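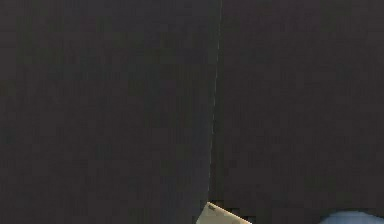
Page last changed: Wed 31 January

Skolero ground station, Staltby: no housekeeping data from Tidileck
Opened by: Yu-ting Lo
Picked up by: Wing-sze Wan
Status: solved, leaving open for one more pass

What happened

Hello! We're the after-school radio club at Staltby and we've been following Tidileck (the little seed-sprouting satellite) since the start of term. Up to last week we got a lovely full set of readings on every good pass: chamber temperature, lamp current, battery, the lot. Since we put the new Skolero software on, we hear the beacon loud and clear, the waterfall looks great, and then the decoder gives us nothing at all. Not even rubbish. The children are keeping their own tray of seeds on the ground to match the ones in orbit, so we'd love to have the temperatures back before their seedlings get too far ahead.

Things we've tried:
Restarted the receiver and the laptop.
Swapped the aerial lead for the spare.
Loaded fresh orbit data.
Listened to two other satellites. Both decode fine!

Log of the first pass after the update:
pass start, elevation 4 degrees
signal found
frames heard 80
frames good 0
pass end

Yu-ting
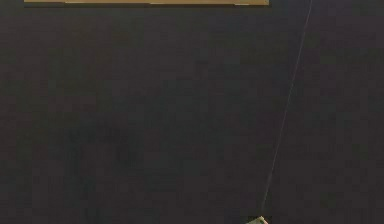

Issue 1372

Reply from Wing-sze Wan

What a good report, thank you, and hooray for the ground tray! If two other satellites decode then your aerial, lead and receiver are all fine, so please leave those alone. Eighty frames heard and none good makes me think of a setting.

Could you open the satellite list, choose Tidileck, and tell me what it says beside "Frame length" and "Clock offset"? Please also send me the raw recording from your next pass if you can. Tick "Keep audio" before the satellite comes up, as it can't be switched on halfway through.

Reply from Yu-ting Lo

Frame length is 300. Clock offset is blank. Recording attached from this evening's pass, which was a cracker, nearly straight overhead. We all went outside to wave (too cloudy to see anything, but still).

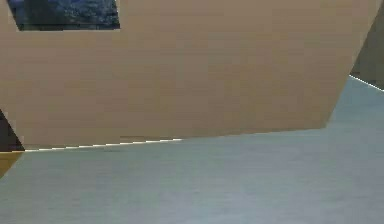
Flat tan face with a dark blue patch, upper left.

Reply from Wing-sze Wan

Found it, and I got to play with your recording all lunchtime, which was a treat. Tidileck sends frames of 760 bytes. The update put every satellite without a saved profile back to the default of 300, so the decoder was chopping each frame short, the checksum failed, and the whole thing went in the bin without a word. I've asked for it to complain more loudly in the next version.

To put it right:
1. Close the decoder window.
2. Satellite list, Tidileck, Edit.
3. Set Frame length to 760. Leave Clock offset blank.
4. Press Save profile. Pressing OK by itself only keeps the change until you quit.
5. Open the decoder again and play your old recording through it.

You should get the readings out of the recording too, so that pass isn't lost.

Reply from Yu-ting Lo

IT WORKS! We played the recording and the numbers came pouring down the screen, there was actual cheering. Chamber temperature is steady and the lamp is on its day setting. We've plotted it next to our own tray and ours is colder at night, so Martens (our other leader) is going to move it off the windowsill.

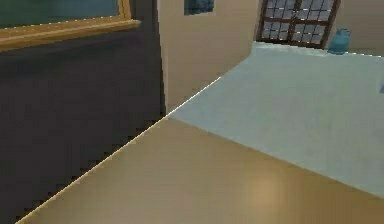
Tabletop with a pale blue-grey surface beyond.

One small thing left. The times on the readings are an hour ahead of our laptop clock. Is that the Clock offset box?

Reply from Wing-sze Wan

No, leave that box be! It's for satellites whose own clock has drifted. Look under Settings, Display, and see whether "Show times in" has gone to Central European. It should say UTC, and in January that matches your wall clock anyway. The saved readings are stored in UTC whatever the display says, so your graph only needs its labels redrawing.

Send me the log from your next pass and I'll close this one. And please let me know how the seedlings get on, I'm properly hooked now.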